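Open day at Cosov, Bitham

I went to the Cosov open day expecting a sales pitch and got one, with coffee. The part I had come for was the sink cell. It exists on a screen, as a simulated kitchen with one arm in it, and the firm says it is "maintained like a real machine". I had my doubts about that phrase and still have some.
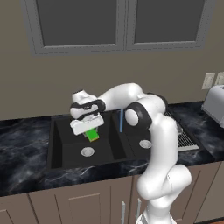 The sink cell at Cosov: the arm over the left basin.

The task is dull, and I mean that kindly. A sponge, a sink, a two-finger gripper. Saarela, the upkeep routine the guide was so proud of, resets the counter, checks the joint limits and reruns the same set of moves every night in August and every other month. A full check is 2000 runs. The pass mark is 86 in every 100, and on the morning I came the board by the door said 69.

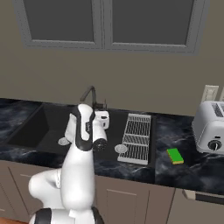

So what does looking after it involve? Mostly arguing about numbers. There is no grease and nothing wears out, so a "repair" means someone has altered the friction on the fingertips or the weight of the sponge. I asked how they tell a mended robot from a mended sponge. The reply was long. As far as I could follow, they change one value at a time and keep a log, and I was shown a page of it with gaps.

The wrist view gets its own check, with the fingers open and the gripper's own edge kept in sight as a reference.

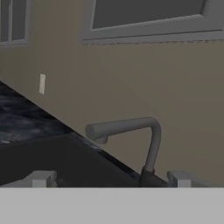

Desville wrote in after I posted my first notes to say that I was being unfair, that a bad camera offset on a real cell costs a day with the guards open, and that finding it in simulation costs a cup of tea. Fair enough, if the offset in the model matches the one on the floor. I asked to see that comparison and was told it was in progress.

The close views are used to check where the sponge sits before the fingers close.

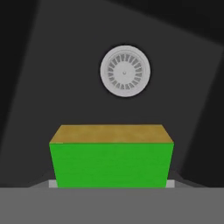 A centimetre out and the run is written off, which seems strict until you remember that the sponge never gets soggy. The second session was at three, on spare parts. I stayed for half of it and caught the early bus from Bitham.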